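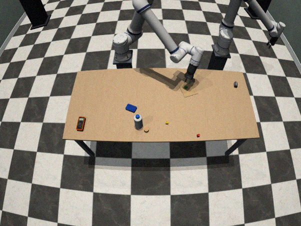
Gitow two-arm table: questions about the dropped gripper command fault

What went wrong?
In release 2 of the Gitow simulation, a gripper could miss its open command at the end of a place move. The arm then started its retreat with the fingers still closed and carried the object off with it. Small pieces such as the cubes were thrown clear of the table in the worst cases.

How often did it happen?
We replayed 2,003 place moves on the Truvell test server and found the fault in 40 of them. All 40 were on the left arm.

Why only the left arm?
The left arm does the placing on the square panel in our standard task. The right arm waits off the table during that part, so it had no open command to lose. If your own task has the right arm placing objects, treat it as affected too.

What was the cause?
The open command and the retreat command were put in the same queue with the same time stamp. When the physics step ran long, the queue kept only the newer one. The arm did what it was told, and the log showed no error.

Does this affect real arms?
It can. The Clivus controller bridge uses the same queue code. Do not run release 2 through the bridge on hardware. If you already have, check the fingers and the wrist mount for damage before the next run, with the arm powered down.

Are my old results still good?
Check them. Episodes with this fault may be marked as a success, as the score was taken when the object touched the panel and before the retreat. Run the Erdős replay tool on your saved episodes. It lists any in which the gripper was still closed 9 steps after the place point.

How do I fix it?
Install release 3. The retreat now waits until the gripper reports that it is open. If no report comes, the arm holds its position and the run stops with a fault message.

My run now stops with "gripper state unknown." Is that the same fault?
No. That message means the report did not arrive at all. Restart the bridge and try once more. If it comes back, send us the full log and the task file.

Can I turn the new check off?
In simulation only, from the task settings. The bridge ignores that setting.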